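A Morning at the Grurnel Flower Market (and One Very Good Bowl of Soup)

I'd been meaning to get out to the Grurnel growers' open day for two years, and I finally made it this March. My sister dropped me at the gate at 5:40 in the morning with a travel mug and a flashlight, then went straight back home to bed. Smart woman.

If you've only bought flowers at a grocery store, the wholesale side is a whole other world. The main hall opens to the public just once a season, and they let you wander between the growers' carts while the actual buyers push past you with their elbows out. You learn to stand sideways pretty fast! The cold hits you first, then the smell, kind of green and peppery, like snapped stems. I'd worn sneakers. Wear boots. They hose the floor down all morning long and they do not care about your feet.

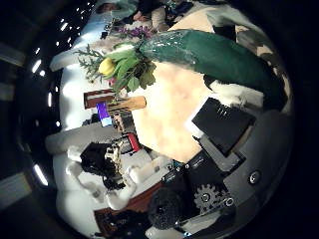

I signed up for the short tour, which cost $4 and included a paper map I lost right away. Our guide was Kha Tiêu, who grew up in the trade and has strong opinions on pretty much everything: plastic sleeves, florists who call at noon, people who put pennies in the water. Kha walked us along the loading dock first, where the trucks from the Quách farm were backing in. Quách is one of the older family outfits out there, and they have 84 growing beds now, all under cover, so they can cut right through the winter.

Next came the cold room. I lasted maybe a minute and a half. It's dim and loud and stacked with buckets to the ceiling, and every bucket has a chalk mark that means something to somebody. Kha said the marks used to be the growers' initials until two families with the same initials got into a shouting match over some ranunculus. Now they use little shapes — a fish, a boot, a half moon.

The auction was my favorite part. I expected a fast-talking guy with a hammer, but it's a big dial on the wall and the price runs backward until somebody hits a button. You blink and it's over. Lot 3053 was a cart of white stock that I badly wanted and had no way of getting home, so I just stood there and watched it go to a woman in a fishing vest who never looked up from her phone.

By 8:30 I was starving. The Tosis lunch counter is tucked behind the ribbon and wire stalls, and it does a chicken and rice soup with so much ginger in it that my nose ran. Get the soup. Skip the coffee, it tastes like the pot.

After that I poked around the Juler building next door, where they sell vases, baskets, floral foam and all the odds and ends. Prices are decent if you buy by the case and kind of silly if you don't. I went in for snips and came out with snips, a roll of green tape and a watering can I did not need (it's adorable, though).

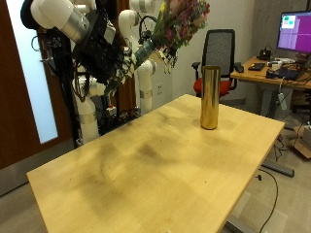

Getting there and parking

The lot on the north side fills up before 6, so use the gravel one across the road and bring a light, because there are potholes. The bus stops at the main gate but doesn't start running until 7, and by then the best carts are picked over. Bring cash for the growers. Most of the Juler shops take cards. Strollers aren't allowed in the main hall until the auction ends, and the restrooms are up a flight of stairs at the far end, past the cold room.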